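Hand-held gripper pair: left unit loses pose partway through episodes, right unit fine
Posted in Data Capture Hardware -- July

obinna_jibrin

We record two-handed demonstrations with a pair of hand-held grippers, each carrying a marker cube, tracked from a camera worn on the head. The firmware is Ellura on both units. Recording and export go through Pralloten.

The left unit has started to drop out. Of 189 episodes in the last batch, 30 failed the export check, all with the same message: "left pose gap exceeds limit." The limit is set to 500 ms. The right unit did not fail once in the same batch. The task is picking up small soft items from a desk and passing them from one gripper to the other. 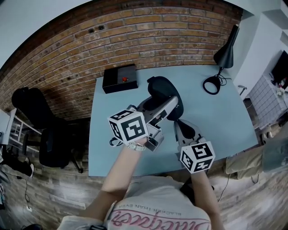
Both units over the desk, marker cubes fitted.

What I have tried so far:

Swapped the USB cables between units. The fault stayed with the left.
Reinstalled Ellura on the left unit.
Cleaned the cube faces with a dry cloth.
Recalibrated the head camera. The reprojection error was normal before and after.

The jaw width signal from the left unit is continuous through the gaps, so I do not think the unit is resetting. Only the pose goes. Is there a known fault, or should I be looking at the cube mount?

Bravwood_bench

If jaw width keeps logging, power and the cable are good and you can stop looking there. The pose comes from the cube alone in that setup, so either the camera does not see enough of a face or the solver rejects what it sees.

Export one failed episode with the per-frame detection log turned on. It is off by default. You will get one of two patterns:

No detections at all during the gap. The cube is hidden or turned too far from the head camera. Check where the gap falls in the task. If it always falls at the handover, one unit is covering the other's cube.

Detections present, pose rejected. The tracker is reading the faces but they do not agree with the stored cube geometry. Either the cube has shifted on its mount or the wrong geometry file is loaded for that side.

We had the second pattern last spring. The mount screw had backed out far enough for the cube to rock when the jaw closed hard. With the jaw open it measured correctly, so a static calibration passed every time. Grip something firm, hold it closed, and try to turn the cube with a fingertip. There should be no play at all. If there is, take the screw out, clean the thread, refit it with a low-strength threadlocker, then redo the cube-to-jaw calibration. Episodes recorded with a loose cube should be thrown out even where they passed the check -- the pose was present but it was wrong.
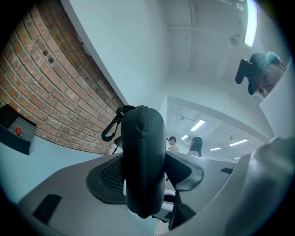

Can the failed episodes be repaired by filling the gap from the frames on either side?
Only for short gaps with the gripper nearly still. At 500 ms the hand can stop and reverse inside the gap, and interpolation will draw a smooth path that never took place. Re-record them.

carrasco_m

had this too, just raise the limit to 800 and they all export

Bravwood_bench

Please do not do that with training data. It removes the message and leaves the gap.

obinna_jibrin

Detection log from episode 103: detections present all through the gap, pose rejected on every frame. The cube turns slightly when the jaw is closed on something firm. Screw is out now and I am waiting on threadlocker. The batch will be re-recorded after calibration.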